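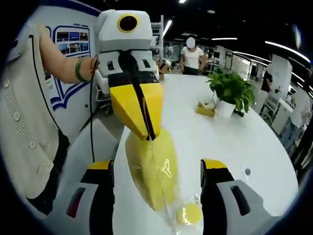 The segmentation is fine, the time stamps are wrong, and every other complaint follows from that. Such was the opening remark from Wernalgate when the first batch of two-gripper recordings was passed through their training pipeline, and after a month of work on the tooling I am obliged to report that the remark was correct in nearly every respect.

The present entry continues the series on Uladeo, the software in which our group records, checks and replays demonstrations made with hand-held grippers. Earlier entries dealt with calibration and with file storage. Readers who came for the storage entry should note that the retention settings given there remain in force.

The subject on this occasion is the alignment of two streams. When one operator works alone, each gripper carries its own camera and its own motion data, and a small error between the two is seldom noticed until a policy is trained on the result. When two operators work at the same table, the error becomes plain. One gripper approaches an object while the other is holding it, and if the streams disagree by even a few frames, the software concludes that an object was released before it was taken. A policy trained on such data learns to let go early. Wernalgate had observed this behavior and had, quite reasonably, first suspected the control layer.

The control layer was examined and cleared. It runs a plain position loop with a limit on closing force, and it did what the policy asked of it. The fault lay upstream, in the module known as Kollis, which receives frames from the devices and assigns each one a time.

Kollis had been assigning the time at which a frame arrived at the host. For a single camera this is a tolerable habit. For two cameras sharing one host, the arrival time depends upon which device is served first, how full the buffer is, and whether the disk is busy. In our logs the difference between the two devices reached 80 milliseconds at its worst and was commonly 22. The frame rate is 60 per second, so the worst case amounts to almost five frames. A gripper can close a good distance in that time.

The revised module reads the device clock at the moment of exposure and carries that value through to the file. A slow exchange between the host and each device, running throughout the session, estimates the offset between the clocks and corrects for drift. The arrival time is still stored, under a separate field, for the purpose of finding faults. It is no longer used for anything else, and scripts that read the old field by name will need to be changed.

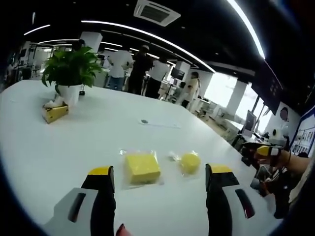
Bagged sponges on the shared table, with a second gripper at the right.

The choice of objects deserves a paragraph, as it has drawn more correspondence than the clock work. Clear plastic packaging is difficult for the perception stage. The film reflects the ceiling lights, the reflections move when the camera moves, and the feature tracker is inclined to treat a bright fold as a fixed point in the room. The pose estimate then drifts toward the fold. On bare objects the tracker lost its position so rarely that we had stopped counting. On objects in clear film it reported a loss in 46 segments of the test set, and on inspection most of these began while the lens was close to the film and little else was in view.

Two measures were adopted. The first is a mask, produced by a small segmentation model, which removes the region between the fingers from the set of candidate features. The tracker is thereby made to rely on the table edge, the walls and the ceiling, all of which stay where they are. The second is a confidence value attached to every pose. Formerly a pose was either present or absent. A segment with a weak pose may now be kept for training the visual part of the policy and withheld from the part that learns motion.

The mask has a cost. It is computed before tracking, and on the older workstations it lengthens the processing of a session to such an extent that the evening queue is not clear by 7 in the morning. A lighter model is under trial. Its outlines are rougher, and this appears to matter very little, because the mask is widened by a margin in any case.

It was also found that the second gripper must be masked. A moving device with a strong yellow tip provides excellent features, and the tracker was very willing to use them. When both grippers moved together, each believed itself to be still and the room to be in motion. The error was visible in the replay viewer as a slow slide of the table, and I regret that we watched this slide for several days and attributed it to the viewer.

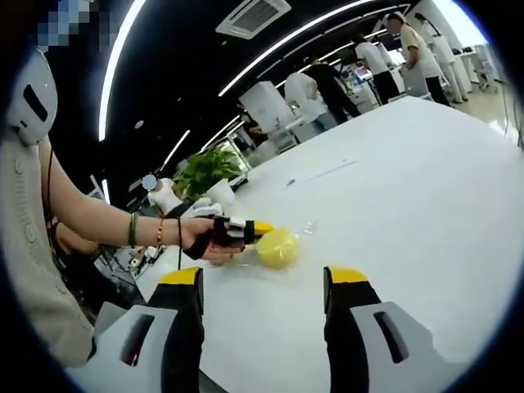

With the clocks corrected and both grippers masked, the two trajectories can be placed in a common frame of reference. Uladeo does this by matching the maps built by each device during the opening portion of a session, and operators are therefore asked to look about the room before approaching the table. A session that begins with the lens pointed straight down yields a poor map and a poor match. The recording screen now displays the map quality and declines to start the task until it passes a threshold. Operators dislike this screen. The threshold has been lowered once at their request and will not be lowered again without evidence.

Contact labeling was rebuilt on the same basis. The earlier version marked contact whenever the opening between the fingers ceased to change, a rule that fails for soft objects. A sponge continues to give way well after it has been touched, and the film around it may be touched long before the sponge is. The new version takes the finger opening, the motion of the device and the masked image together, and assigns one of four states: clear, near, touching and held. The boundary between touching and held remains unreliable for loose film, and reviewers are asked to correct it by hand. Corrections are stored as a separate layer, so the automatic labels can be produced again without loss of the manual work.

A word is due on planning. The planner used at Wernalgate is Sjögren, which accepts trajectories for two arms and checks them for collision before execution. Human operators pass their hands much closer to one another than any planner with default margins will allow. A large share of our sound demonstrations was accordingly rejected. We do not consider it proper to reduce the margins to suit the data. The export tool instead reports, for each segment, the smallest distance between the two devices and the time at which it occurs, and Sjögren may then slow one arm or delay it. Delay has given the better results so far. Slowing both arms alters the rhythm of a handover, and the policy seems to depend on that rhythm more than expected.

The following items remain open. Clock estimation does not recover cleanly when a device is unplugged and reconnected within a session; the session should be closed and a new one begun. The replay viewer shows the confidence value as a color along the path, and the scale is not yet printed beside it. Sessions recorded before the change to Kollis cannot be corrected exactly. An approximate correction, based on matching shared motion in the two videos, is available as a command in the tools folder, and its output is marked as approximate in the header.

Wernalgate has received the reprocessed set and has asked for the near state to be split in two. I am in favor of the request in principle. The labeling format allows it, the reviewers will require new instructions, and the next entry will set out the proposed definitions for comment before any files are changed.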